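Trucos para montar una pinza de mano en un taller compartido

En Plernik compartimos techo, enchufes y opiniones, sobre todo opiniones. Lo que sigue sale de montar la nuestra. 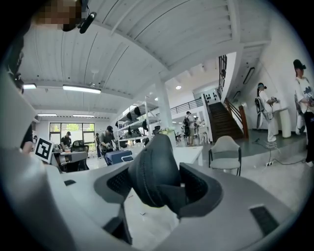

El dedo
La funda de tela se pone antes de encajar el dedo en la base de goma. Al revés también se puede, si le sobra una tarde.

El marcador
Pegarlo plano, sin burbujas. Lenuța Filip usa una tarjeta vieja como espátula — la del gimnasio, que por fin sirve para algo.

Los cables
Cinta en el suelo cada 14 cm.

Los tornillos
Siempre sobran 2. Guárdelos en un bote con su nombre, o acabarán en el proyecto de Justinas.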